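Shared Kitchens Deserve a Place in Housing Policy

Opinion
August 19, 2020

Housing policy has a great deal to say about bedrooms. It sets out how large they must be, how many people may sleep in them and how quickly a tenant should be able to leave one in the event of fire. On the kitchen it is far quieter. In many local standards the kitchen appears only as a list of fittings: a sink, a cooker, a stretch of worktop, a cupboard with a door. Where several households use the same room, the list is multiplied by a fixed ratio and the matter is treated as settled.

This essay argues that the matter is far from settled, and that the shared kitchen should be planned, funded and inspected with the same care as the rooms in which people sleep. The argument is made with the town of Nernholm chiefly in mind, although much of it will apply elsewhere.

Nernholm has 1,427 registered bed spaces in shared houses and supported lodgings. The people who occupy them include students, agency workers, older people living on small pensions and families waiting for a permanent home. They differ in almost every respect, but nearly all of them cook, or would like to, in a room which they did not choose and whose other users they did not choose either.

The present standard allows one full set of kitchen fittings for a stated number of residents. It takes no account of when those residents need the room. A house of shift workers may place very little strain on its kitchen at any given hour. A house in which every resident returns at six in the evening may be unable to feed itself before nine. Both houses pass inspection. Only one of them works as a home.

The consequences are well known to those who manage such buildings. Residents who cannot get to a cooker buy a microwave or a single electric ring and use it in the bedroom. Food is stored on window sills. Money that could have gone on fresh ingredients is spent on takeaway meals. When these practices are discovered they are dealt with as breaches of the tenancy, and a warning letter is sent. The letter is seldom followed by an examination of the kitchen downstairs.

Storage deserves particular attention. A resident with one shelf in a refrigerator and half a cupboard cannot buy in quantity, and so pays more for each meal than a household with a larder. Lockable dry storage is cheap to provide and takes up little floor area, yet it is absent from the current rules. It ought to be a basic requirement in every shared house, with a separate lock for each household. 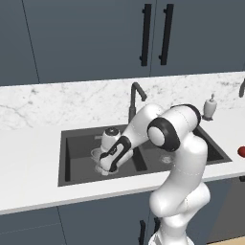

Who should be responsible for the condition of a shared kitchen?

The landlord should be responsible for the room, its fittings and its regular deep cleaning, while residents should be responsible for clearing up after each meal. The division ought to be written into the tenancy agreement in plain terms, so that it does not have to be negotiated afresh whenever a new resident arrives.

At present the division is rarely written down at all. Many agreements state only that common areas must be kept clean, and leave residents to decide what this means. The usual result is a rota fixed to the refrigerator, followed by a decline in goodwill. It is unreasonable to expect strangers to enforce standards upon one another, particularly when some have lived in the house for years and others have only just unpacked.

The Keridier scheme offers a useful comparison. When its lodging houses were refurbished, the kitchens were designed before the bedrooms. Each has two sinks, placed well apart, so that one resident may wash vegetables while another washes up. Worktops were provided at more than one height, which has been of value to residents who use a wheelchair and to those who prefer to sit while preparing food. The scheme lost 2 bed spaces as a result. Its managers considered this a fair exchange, and over the following 24 months they recorded fewer disputes and fewer early departures.

It will be objected that lost bed spaces are a serious matter in a town with a waiting list. The objection has weight. A standard that closed good houses over a missing cupboard would do harm, and no such standard is proposed. What is proposed is that new conversions should meet a fuller requirement from the outset, and that existing houses should be brought up to it when they are next refitted. The Marquez Street conversion, which provides 34 rooms and a single kitchen on the ground floor, would have been planned differently under such a rule, at modest additional cost and without the loss of more than a few rooms.

A second objection concerns privacy. Some residents would prefer a small kitchenette of their own to any shared room, however well arranged, and their preference should be respected where the building allows it. Older houses frequently do not allow it. Drainage runs are long, ventilation is poor and floors were not built to carry the load. For such buildings a good shared kitchen is the realistic choice, and it should not be treated as second best.

There is, finally, the question of inspection. The Pravus review, which reported in July, recommended that officers visit shared houses during the evening as well as during office hours. The recommendation was noted and has not been taken up. It should be. An officer who calls at eleven in the morning will find a clean and quiet room and will record it as adequate. The same officer, calling at half past six, would see how many residents were waiting to use the cooker – and how many had given up and gone back upstairs.

The council will consider its revised housing standards in the coming months. The draft devotes several pages to bedrooms and a single paragraph to kitchens. Members should ask for that paragraph to be withdrawn and rewritten, with evidence taken from residents before the new text is put to a vote.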